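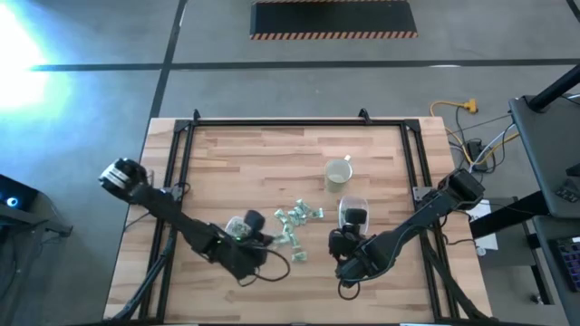
Our part of the Testa project was the handover problem, meaning how to get two arms to share one job without a person scripting who goes first. Siham and I did the data, Arnulfo did the training, Nafula wrote the eval script (twice, the first one lost the timestamps). Task is sorting wrapped candies using clear plastic cups, one cup per gripper, and a ceramic mug standing close to the candies so the policy has something it needs to steer around. Clear cups were a pain. The gripper shows right through the wall, and we think the wrist camera features got muddled by that - not proven.

Method. We collected 271 demos by teleop, mostly in February. Threw out the ones where the operator stopped halfway. Trained three policies: left and right arm seperate, both arms joint, and joint with a short history of past actions. Same learning rate for all, no sweep, ran out of time on the lab machine.

Results. Separate policies were worst. The arms both go for the middle and then sit there waiting on each other. Joint was better, joint with history was the best of the lot but slower, more than 9 seconds slower per run on average. Behaviour near the mug stayed jerky in all of them.

Problems. Cup colour was never varied, so no idea if any of this carries over to opaque ones. Lighting wasn't controlled either. Birutė asked at the Ostham review why we didnt log gripper force - fair question, we should of.

Next: opaque cups, fixed lighting, rerun the history model with a longer window. Code and logs are on the group drive under Hedinen, ask Nafula for access.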